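Tikwood Slip-On by Fosbridge: Review After a Season of Daily Wear

Posted in Footwear, April
By Natanael Fagundes

I bought the Fosbridge Tikwood in black to replace a pair of canvas slip-ons that had split at the side. I wear shoes like this for most of the day: at home, to the store, and at work, where I'm on a hard floor for 8 hours. I paid full price and have no connection with the company.

Sizing

I take a 10 in most brands and the 10 fits. The Tikwood doesn't come in half sizes, so if you are between two, try both. The toe area is roomy from side to side but not very high. With thin socks I have no trouble. With thick winter socks the top of my big toe rubs a little, and I stopped wearing them that way after the first week.

The heel was stiff at first. I had a red spot on the left side for two days and then it was fine. My brother bought the same shoe and had no break-in period at all, so this will depend on your foot.

Upper

Fosbridge uses a woven fabric with a fine rib running across it. It's tighter than the canvas on my old Teixeira pair and it doesn't bag out over the toes the way that one did. Water beads on it for a minute or so and then goes through. I would not call these rain shoes.

The fabric does hold on to lint and pet hair. A damp cloth takes off most of it. A dry brush just moves it around. I have washed them twice by hand with dish soap and cold water, stuffed them with newspaper and left them overnight, and the black has not faded that I can tell.

Toe cap and sole

The rubber toe is the reason I picked this model. I kick things. My last three pairs all wore through at the same place, right over the big toe, and a plain fabric front won't last me a year. On the Tikwood a thick rounded band of rubber goes around the front of the shoe and continues into the rim of the sole. It adds some weight compared with the Teixeira, mostly at the front, and I noticed it on stairs for the first few days.

There is a seam where two sections of the rubber meet, and it runs at a slant. I was worried about it because this is where my old Cliller sneakers came apart. I press on it with my thumb every so often and have not found any lift yet. If it goes, I'll update this page.
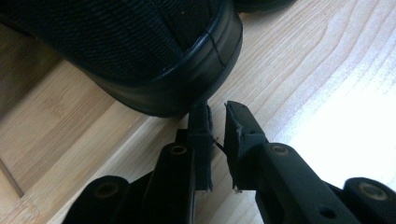
Toe of the Tikwood in black, with the diagonal seam in the rubber.

Grip is good on dry wood and tile. On wet tile it is only fair, and I slow down in the grocery store entrance when it's raining. The sole has not left marks on my floors, which I can't say for the Cliller pair.

Insole

This is the weak point. The insole is thin and flattened under the heel within a month. It comes out easily, so I swapped in one from an older pair and that fixed it. At this price I'd rather not have to. The one they supply also slides forward when you pull your foot out fast.

Price and buying

I paid $48, and shipping took 2 days. The Teixeira is cheaper and more comfortable out of the box, but the front wears out. The Cliller costs more and I would not buy it again.

Good: tough toe, tight fabric, easy to wash
Not so good: thin insole, no half sizes, collects lint

I would buy these again in the same size. If you stand all day, plan on a better insole from the start. I've asked Fosbridge if they sell replacements and will add the answer when I get one.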